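Lilano 8 Vocal and Guitar Amplifier

Product code 229
Page last revised March 3, 2023

The Lilano 8 is a compact amplifier for singers who accompany themselves on acoustic guitar. It is made by Fleda at its Tiverden works and is supplied ready for use, with a mains lead, a padded cover and a printed handbook.

Two channels are provided. The first accepts a microphone and the second an instrument with a fitted pickup. Each has its own volume, bass and treble controls, and reverb may be applied to either channel or to both. A notch control on the instrument channel reduces feedback at a chosen pitch — a common difficulty with larger-bodied guitars on small stages.

Specification
Speaker: 8 inch, with separate tweeter
Channels: two
Outputs: headphones, line out
Cabinet: birch ply, black finish
Guarantee: 10 years on the cabinet, two years on all electrical parts

The line output is taken after the tone controls and may be connected directly to a house mixing desk. Connecting headphones silences the speaker but leaves the line output live.
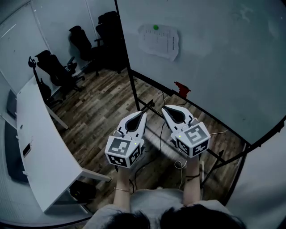

The Habte tilt stand is sold separately and fits all Lilano models. Owners of amplifiers made before 2000 should order the wider bracket.

Orders are sent from Tiverden and must be signed for on delivery. Unused goods may be returned within 10 days in their original packing. Replacement covers in dark green will be available from May. Requests for repair under guarantee should quote the serial number, found on the rear panel beside the mains inlet.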